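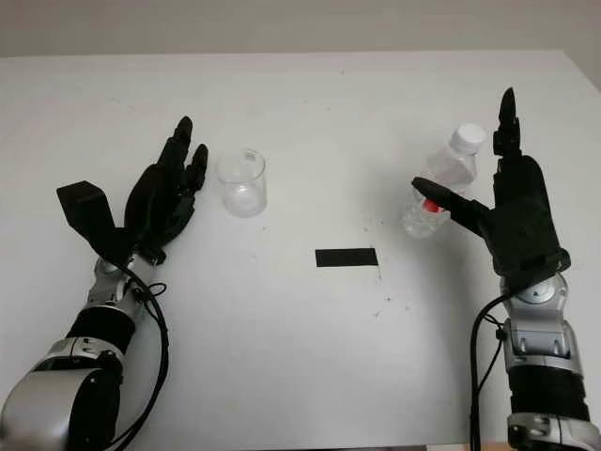
What happens at a Riteck open day?

Visitors spend a morning or an afternoon in our demonstration rooms in Plisdale, watch robots handle everyday objects, and talk with the people who set up and program them. There is no charge, and no technical background is needed.

About Riteck

Riteck is a small automation company based in Plisdale. We set up robots for handling jobs that are usually done by hand: picking up a container, moving it, pouring from it, putting it back where it belongs. Most of our customers run test labs, packing rooms or commercial kitchens. Many of them had never worked with a robot before they called us.

We started in a single rented unit on Antal Road with 15 employees. We have stayed on the same road and now take up the whole building. The workshop and parts store are on the ground floor, with offices and two demonstration rooms upstairs.

We do not build robot arms. We buy them from established makers and do the rest of the work ourselves, including mounting, wiring, fingertips and finger pads, programming, and training for the people who will use the system. A customer who comes to us has one contact from the first phone call to the end of the support contract.

Visits and demonstrations

We have held an open day every July since we moved into the full building. The last one brought in 113 visitors, among them lab managers, teachers, students, parents with children, and a few neighbors who wanted to know what goes on in here.

The demonstrations use ordinary things. On the two-handed setup, the work is done at a white table with items such as a glass beaker and a plastic water bottle with a screw cap. A bottle is a good test object. It is light, its walls give when they are squeezed, and the weight inside it moves. A hand that grips too hard will dent it, and a hand that grips too lightly will drop it. Visitors are welcome to ask for a task to be run again, at a slower speed if they like.

Things do get dropped. When that happens during a visit, the operator stops, resets the table and explains what went wrong if the cause is known. We would like customers to see this before they buy.

The second part of the visit deals with grippers. A hand with fingers and a thumb can take hold of many shapes, but it costs more and has more parts to look after. For a lot of jobs a simple gripper is the better choice - it is easier to clean, and worn pads can be changed in a few minutes. We put textured pads on fingers that have to hold smooth plastic or glass, and we try out several materials before settling on one.

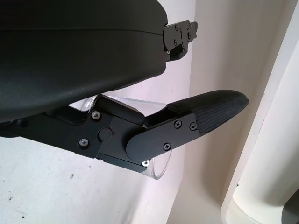

Gripper finger with a textured fabric pad, in front of a clear plastic cup.

Before a system leaves our building, it has to repeat its main task 500 times using the customer's own containers. The results are written up and handed over with the manual. If a customer changes to a different cup or bottle later on, we recommend a new test.

School groups

Groups from middle schools and high schools can book a visit outside the open day. A school visit lasts 96 minutes, which fits into a double class period with time left for the bus. Students see both demonstration rooms and the workshop. Teachers receive a short worksheet ahead of time. Please let us know if anyone in the group uses a wheelchair, so that we can have the freight elevator ready.

The Flosgate project

Flosgate is our program for small labs that want to try automation before committing to it. We set up one robot station on site, train two members of staff and come back after a month to go over the results. The lab can then keep the station, change it or send it back. Places are limited, and we keep a waiting list.

Planning a visit

Visits are by appointment. Use the contact form and tell us the size of your group and what kind of work you do. If you would like to see a particular container handled, bring a few of them along. Closed-toe shoes are required in the workshop. Photos are allowed in the demonstration rooms but not in the parts store. Parking is behind the building, with the entrance on the Antal Road side.

Page last updated November 3, 2021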